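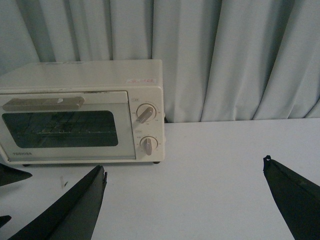 Wrist cam, Toshiba oven, fingers wide.

August, Drustix gripper on the oven door. Gunvor wants it next to the Zupan one before we order anything, so I'm starting with camera views (the fun bit!). The wrist view gives me both knobs and the handle, but the tiny scale marks are mush.
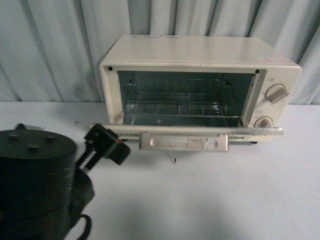

I'm keeping exposure locked at 600 for both cameras – otherwise Živko can't compare my runs with his. Still want to try the softer finger pads, and the controller log needs a new folder. Zupan goes on after lunch, same oven, same table.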